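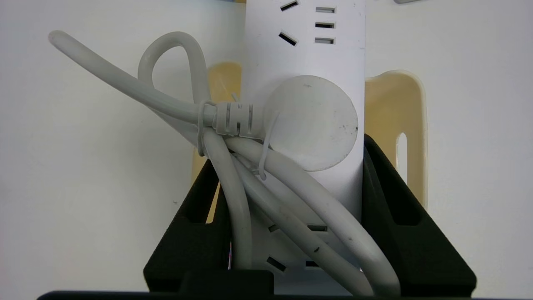
Pre-session check, teaching cell 2, Skarkau
Filled in March 31, 2022, before the power strip task

I've put my comments under each item (sorry, I ramble). Anything marked OPEN needs a look before the next round in April.

1. Emergency stop, both buttons
OK. Pressed each one with the arm idle, then again with the arm creeping along in hand-guide mode. Brakes grabbed right away both times. The one by the door is still stiff, so give it a proper shove!

2. Remote controller (the Brundis handset)
OK. Fully charged, paired on the first try. I opened and closed the gripper 17 times and didn't get a dropped command.

3. Hand-guide mode
OK with a comment. The arm feels light enough to lead with one hand, but it drifts down a little if you let go with the elbow stretched out. Keep your other hand clear of the table when you pause.

4. Speed limit for teaching
OK. Set to 200 mm per second. Somebody had left it on the playback setting, and I'd love it if we all put it back when we finish.

5. Power strip and stand
OK. The white strip is upright in its black stand, and that's how I want it for every demo. Please don't plug it in to anything, we're teaching motions and there's no need for live sockets.

6. Cord bundle
OPEN. I'm keeping an eye on this one. The gray cord is held by thin cable ties near the ribbed collar, and their ends hang loose where a fingertip could catch. The coils also hang down over the lower sockets. When you're driving by remote it's so tempting to come straight in from the front, but come in high and go slow. If the cord pulls tight, stop, back off and throw out that take. There are also small dark marks on some of the strands. I'll go over the whole cord by hand before April.

7. Round white disc on the strip
OK with a comment. It sticks out past the strip on one side, so leave extra room on that side when you turn the wrist. A few specks and smudges on it, so I'd wipe it down.

8. Wrist camera
OK. View is clear in the Cluravby recorder, no lag that I noticed.

9. Recording and naming
OK. Takes go in the Bravo folder. We need 6 good ones by hand and 6 by remote. Bad takes get deleted the same day, please, I spent ages sorting the last batch.

10. Floor and walkway
OK. Handset cable is taped down, stool is pushed back.

Result: cleared for hand guiding. Remote driving is fine too, at half speed, until item 6 is closed.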